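Moving the router off the floor

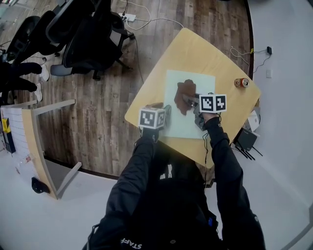 The spare room has been the worst corner of the flat for wifi since we moved in, which is annoying given that it's where the router lives. I spent Thursday evening on it. Notes follow, mostly so I can find them again.

Starting state: router on the floor against the wall, next to the table. Power adapter at the baseboard, a second lot of cords coming off a power strip on the other side, and thin cables run along the wall between the two in no particular order. Speed at the desk chair was 27 down on a plan that is sold as 300. In the kitchen, two walls away, it was 17.

I did the easy things first. Restarted it, checked the channel, moved from automatic to a fixed one. That gained almost nothing at the chair and lost a little in the kitchen, so I put it back.

Next was height. Zinhle Xaba had the same model in her last place and told me to get it up to chest level before touching any more settings. I had a wall shelf left over from the hall, a Carus, 30 cm deep, and it went up with two plugs and a level. The coax didn't reach. It was short by the width of a hand, so there was a trip to the hardware store in the middle of all this.

With the longer lead in and the router on the shelf, the chair reads 140 and the kitchen 88. I ran each test 3 times and took the middle value. Antennas: two vertical, two at an angle. I tried all four vertical and the difference was within the noise.

The cables took longer than the router. I unplugged everything, labelled both ends with masking tape and sorted by length. Four of them went to nothing at all. One was a charger for a phone I sold. What remained got grouped with hook-and-loop ties and run behind the table leg, leaving enough slack to pull the table out for vacuuming. The power strip is now screwed to the underside of the table through its keyhole slots. Check the screw length against the tabletop before doing this. Mine were 12 mm and the top is 20.

Still to do: a cover for the cable run along the baseboard, and caster cups for the chairs, which keep rolling over whatever is left on the boards. Despina Ene has a grey cable channel in her office that can be painted, and I've asked her for the part number. I'll add it when she writes back.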